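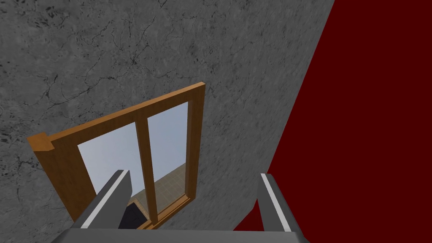
Fund Information / Shareholder Questions

Votollow Balanced Income Fund: Frequently Asked Questions
Last reviewed 2023-05-23

What is the minimum first investment?
The minimum is $3000 for a regular account. Retirement accounts have no minimum if a monthly deposit is set up when the account is opened.

How is the share price set?
The share price is the net asset value per share. It is calculated once each business day after the close of the New York market. Orders received in good form before the close get that day's price. Later orders get the next one.

What does the fund own?
Stocks, investment-grade bonds and cash. The bond portion stays between 40% and 60% of net assets. No single company may make up more than 5% of net assets at the time of purchase.

Does the fund try to time the market?
No. The managers do not move to cash on the basis of a forecast. If a price move pushes the bond portion outside its range, the portfolio is brought back within 10 business days.

Who manages the portfolio?
Elisa Orlandini manages the stock portion and Assunta Valentini manages the bond portion. Both are employed by Henríquez Asset Management, the fund's adviser.

Is there a fee for selling shares early?
Shares held for less than 90 days are subject to a redemption fee of 1% of the amount sold. The fee is paid to the fund and not to the adviser. It does not apply to shares bought with reinvested dividends. Shares held longest are treated as sold first.

When are dividends paid?
Income dividends are paid quarterly. Capital gains, if any, are paid in December. Both are reinvested unless you choose cash on Form 1231.

Why did my account value drop on the day a dividend was paid?
The share price falls by the amount of the dividend on the ex-dividend date. If you reinvest, you own more shares at the lower price. The payment by itself does not change your total value before tax.

Can I exchange into another fund?
Yes, into the Gotanach Short-Term Bond Fund, provided the account registrations match. An exchange is a sale for tax purposes in a taxable account.

Where do I send forms?
Mail signed originals to Shareholder Services at the Karville office. Faxed copies will no longer be accepted starting in July.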